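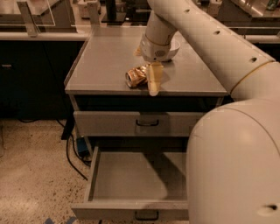

A robot arm above a two-drawer cabinet, with a crushed can on the top and the lower drawer open.

Chore robots are machines meant to take over the small, everyday jobs of a home, a canteen or a workshop: clearing a surface, putting things away in drawers, wiping down, sorting the rubbish from the washing-up. The name is a loose one and covers a good many shapes, from a single arm bolted to a bench to a wheeled body with two arms and a head. It is not usually stretched to include dishwashers, robot vacuums and the like, although these are machines and they certainly do chores, and there is a long and good-natured argument over whether they ought to be counted.

Background

Factories have had robot arms for decades, and anyone who has watched one at work on a production line may fairly wonder why the kitchen should be so much harder. The usual answer is that a factory is arranged around the arm. The parts arrive in the same place, facing the same way, and people are kept well clear. A kitchen is arranged around the people who live in it, and they leave the mugs wherever they happen to finish their tea.

Tidying as a test

Tidying has become a favourite test, partly because it is so easy to set up and partly because everybody can tell at a glance whether it has been done. A common form uses a low cabinet with two drawers and a few ordinary objects on top. The machine may be asked to open a drawer, pick up an object, put it in and push the drawer shut again, which a child of four will do quite happily (if you ask nicely) and which for a robot is really four separate jobs, each with its own way of going wrong.

Drawers are fussy things. The hand has to find the handle, pull in a straight line and let go without catching, and a drawer that sticks halfway calls for a sort of patience that is hard to write down in a program. Closing is generally easier than opening, as a gentle shove in more or less the right spot will do.

Crushed drinks cans are a nuisance of their own. A new can is a neat cylinder and always the same size, but a crushed one can be any shape at all, and the shiny metal throws back light in ways that confuse cameras. A gripper with two flat fingers can hold one well enough once it has found a good place to squeeze -- finding that place is where most of the trouble lies.

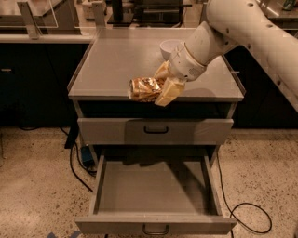
Rekha Naidu has objected that tests of this kind flatter the machines, and that she would sooner see one drawer emptied and sorted in a real house than a hundred cans put away in a laboratory.

Her complaint is shared by a fair number of people in the field, and it was partly in reply to it that the Skovusau trials were drawn up. These took place one February in furnished flats, with the cupboards left just as the tenants had them. Of 53 tidying jobs set, 30 were finished without any help, 19 needed a person to step in, and the remaining four were given up. A job that a tenant could do in a minute took the machine about 9, though it must be said that the tenants knew where everything went.

On the shop floor

Small workshops have had rather better luck. At Hedegaard, a maker of cupboard fittings, an arm empties trays of offcuts through the evening, when the benches are quiet and there is less to bump into. Traian Gavrilă, who wrote up the first winter of its use, thought the arm well worth keeping but noted that the trays had all been changed for ones with taller sides, and that the staff had grown noticeably tidier themselves.

See also

Drawer tasks
Grippers
Skovusau trials
Waste sorting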